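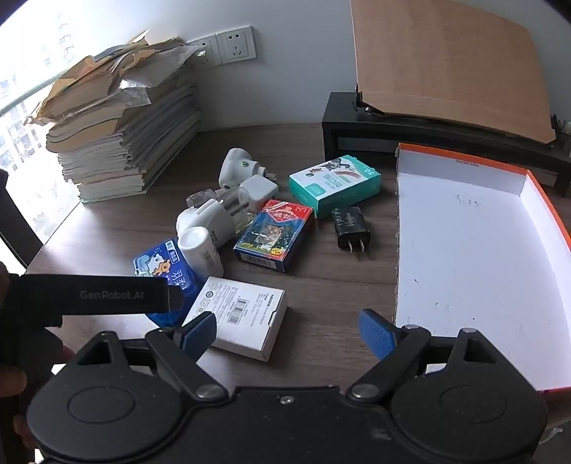 What is the best way to sort out all the small bits that pile up on a desk?

Put everything small into shallow open boxes by what you use it for, keep only the box you use daily on the desk, and put the rest in a drawer or on a shelf. Shoebox lids do the job well and cost you nothing.

Posted in Home and Tidying, 16 August 2022
Viewed 258 times

deskbound_clumville wrote:

I have one desk in a rented room and it has to do for work, eating and everything else. It isn't big things that are the trouble, it's the little ones. Chargers, adapters, plug-in mosquito things and their refills, packs of cards, half-used packets of this and that. I clear it, and by the end of the week they're all back in a heap in the middle and I'm pushing them aside with my elbow to make room for a plate.

I did look at those drawer organisers with all the compartments but nothing I own seems to fit the slots, and my chargers are all different shapes. I've got a couple of shoeboxes and a fair bit of flat cardboard left over from moving in, if that's any use. I don't want to spend much and I can't drill into the walls. What do other people do?

Rastelow wrote:

Shoebox lids! I've been using them for years and I won't hear a word against them. The lid is better than the box for this sort of thing, as it's shallow enough that you can see everything at once and nothing gets buried (the box part is a black hole, trust me, I once found a phone charger in one that I'd already replaced twice).

What I do is tip the whole lot out and make piles. Anything with a plug goes in one, games and cards in another, packets and anything in a small carton in a third. Then one lid per pile, and I write on the inside of the lid in pencil what's meant to live there. If a pile won't go in its lid, something has to leave.

Do check the small cartons while you're at it. I had four on my desk and two of them were empty, just boxes of air that I'd been tidying for months. If you need the barcode or the serial number for a guarantee, take a picture of it and chuck the carton.

For the mosquito plugs, I keep the ones with liquid in them standing upright, in a mug or an old jar, well away from anything I eat off. Mine leaked once when it got knocked over in a drawer and the smell hung about until March. If you only use them in summer, take the bottle out, put the cap back on if you've still got it, and store the two together.

Your flat cardboard can be cut into strips for dividers, by the way. Slot two strips together in a cross and you've got four sections. It looks a bit home-made but so does everything in my house.

majimbun_mo wrote:

just get a drawer

Prokodau wrote:

I agree with most of what Rastelow says but I'd start with the chargers, as in my experience they're half the mess. Plug each one in, see what it charges, and put a bit of masking tape on it with the name of the thing. Any that don't charge anything you own can go to the electrical recycling - our tip takes them and so do some of the bigger shops.

If you have a monitor stand, use the space under it. I slide one lid under mine with the everyday bits in and pull it out like a little drawer. Measure first though, I cut my sides down with scissors because they were a finger too tall.

And don't lean things against the wall at the back of the desk. I did that with cardboard I was "saving" and all sorts collected behind it, pens mostly, and a library card I'd paid to replace.

deskbound_clumville wrote:

Thanks both, I've done three lids and labelled the chargers. Two of them don't fit anything I've got. Still deciding about the playing cards, there are more packs than I thought.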